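Skatmont Museum of Food
Young Visitors' Pages

Where do spices come from?

A spice is a dried part of a plant that is used to give food flavour, colour or smell. Spices may be seeds, bark, roots, berries or flower buds. Leaves such as mint and parsley are usually called herbs.

Pepper comes from the berries of a climbing plant. The berries are picked while they are green and dried in the sun until they turn black and wrinkled. Cinnamon is the inner bark of a tree. It curls up as it dries. Ginger and turmeric grow under the ground.

Long ago, spices travelled to Europe by ship and by camel. The journey could take many months, and only wealthy people could buy them. Today most families keep a few at home.

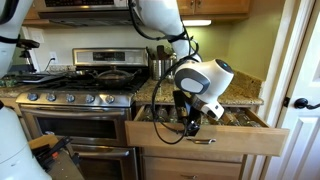

Why are spices kept in jars?

The smell of a spice comes from tiny amounts of oil inside it. Air, light and heat cause the oil to fade. A closed lid keeps air out, and a drawer or cupboard keeps light away. Whole spices last longer than ground ones, as less of the spice is touched by the air.

The Egger Gallery on the first floor holds 39 kinds of spice. Visitors may smell 19 of them. Please replace each lid before opening the next jar.

Try it at home

Ask an adult to help you choose 2 spices from the kitchen. Close your eyes and smell each one in turn. Can you tell which is which? Now hold your nose and taste a small pinch of cinnamon on a slice of apple. Let go of your nose and taste again. Much of what we call flavour is really smell.

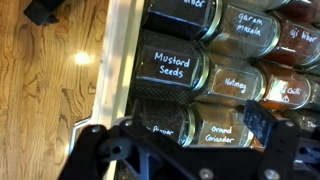 Glass spice jars in a kitchen drawer.

Words to know

Bark: the outer covering of a tree.
Ground: crushed into a powder.
Merchant: a person who buys and sells goods.

Page last reviewed 4/28/18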